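Section 7: Setting Up the Sorting Bin
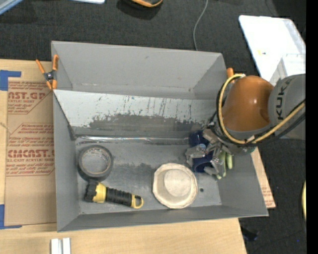 The sorting bin of the Grorlow bench set is the place where small household things wait before they go to their shelf or drawer. It is not made for long storage. We recommend to keep only a few things in it at one time, so that each of them lies on the floor of the bin and can be taken without moving another. A roll of duct tape should lie flat, as the dark gray one at the left does, and a flashlight can lie just beside it. A bowl takes more space, so it goes nearer the middle. If you follow this order you will have the long things on one side and the round, open things where the hand comes to them easily.

7.1 Before you start

You need:
- the bin
- the slanted panel
- clear tape
- a soft dry cloth
- a table with a flat top, wide enough that the bin does not stand over the side

Please read all the steps one time before you begin. The work takes 10 minutes for one person.

CAUTION: Do not lift the bin when it is full. Take the things out first. The walls are strong against pushing but they can bend when they carry weight from below.

7.2 Placing the bin

1. Wipe the table top and let it dry.
2. Put the bin on the table with the long side toward you.
3. Push gently on each corner. If the bin rocks, turn it by a half turn and try again.
4. Leave some free table in front or at the side. You will need it for putting things down while you sort.

Note: On a waxed table the bin can slide. Eskildsen sells a thin rubber mat which fits under it. Any similar mat is also good, but cut it a little smaller than the bottom of the bin.

7.3 Fitting the slanted panel

The panel stands in front of the far wall and keeps round objects from rolling into the back corners, where they are difficult to reach.

5. Hold the panel with both hands and lower it into the bin, long side down.
6. Let the upper side rest toward the far wall. The lower side must touch the floor on its whole width.
7. Dry the fold where the panel meets the floor. Tape does not hold on a wet surface.
8. Put one strip of clear tape along the fold. Start at one end and press with your thumb as you go.
9. Wait for a moment, then pull the panel lightly toward you. If it moves, add a second strip over the first one.

CAUTION: Do not use glue for the panel. It must be possible to take it out for washing.

Note: The surface of the panel becomes scratched with use and the color can come off in small pieces. This is normal and has no effect on the work of the bin. Remove pieces that are hanging, so that they do not stick to the bowls.

7.4 Putting the things in

10. Start with the flat and heavy things, for example rolls of tape. Lay them down. A roll which stands on its side will go for a walk as soon as somebody touches the table.
11. Lay flashlights on their long side and check that they are switched off. If yours has a loop at the end, turn the loop to the inside of the bin - it makes a good handle.
12. Place bowls and cups at the last. Do not put small parts such as screws or batteries in a bowl unless they belong to it, they are forgotten there very easily.
13. Keep the hole in the floor free. Water and dust leave the bin by it when you wash.

Note: The load must not be more than 320 ounces. For most homes this is much more than needed.

7.5 Emptying and cleaning

Empty the bin at the end of each day, or at least when you do not see the floor anymore. Things that have no place in the house should not go back into the bin. Put them in a separate box and decide later.

For cleaning, remove the tape slowly and take out the panel. Wash both parts with warm water and a little dish soap. Do not use a metal sponge. Dark patches on the floor which do not go away after two washings are wear of the surface, and more rubbing will only make them bigger.

Replace the clear tape after each washing. Old tape collects dust at its sides and the panel will begin to lift.

7.6 Spare parts

Panels can be ordered from Prastetti, in the warehouse in Plirkville. Please give the width of your bin, measured inside and not outside. Orders made in November can take up to 16 days. The rubber mat is ordered separately from Eskildsen.

Section 8 explains how to label the drawers.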